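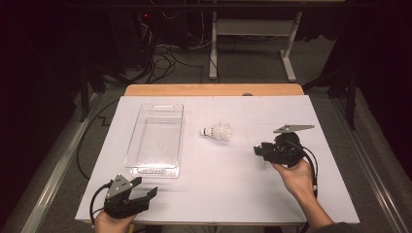

Storing shuttlecocks flat in a tray — bad idea?

Posted by Nicanor Cabral, 19 Sep 2019

I look after the gear for our badminton group and we have run out of the cardboard tubes. People throw them away as soon as they are empty. What I do have is a stack of clear plastic trays, rectangular, with a low rim and a handle slot at each end. A shuttlecock fits in one fine lying on its side, and I can see at a glance what we have left.

We use feather ones, Mimau brand mostly. Will lying on their sides bend the skirts? They would be in there for a week at most between sessions. The trays stack, but I haven't tried stacking them with anything inside.

2 replies

Mercy Mbwambo
Member, 352 posts

A week on its side won't hurt a feather shuttle if nothing is pressing on it. What ruins them is weight. Don't stack the trays when they are full, because a low rim won't keep the upper tray off the feathers. One layer only, and leave space between them so the skirts don't catch on each other when you pick one up.

The other thing is drying out. Feathers get brittle in a heated room, and an open tray does nothing to stop that. I had a batch go in January that snapped after a few rallies. Now I put the tray inside a big zip bag and press it closed. If they already feel dry, hold them over steam from a kettle for a few seconds, feather end down, then let them stand overnight before you play.

When you put one in or take it out, hold it by the cork. I sort mine as I go: good ones in one tray, practice ones in another, and anything with a broken feather goes in a bucket for the beginners.

For new ones I would still ask people to hand the tubes back. We got 7 back last month just by leaving a box next to the door.

plendisska_fan
New member, 6 posts

we just use nylon ones and keep them in a shoebox, never had a problem. you can get tubes cheap online too if you look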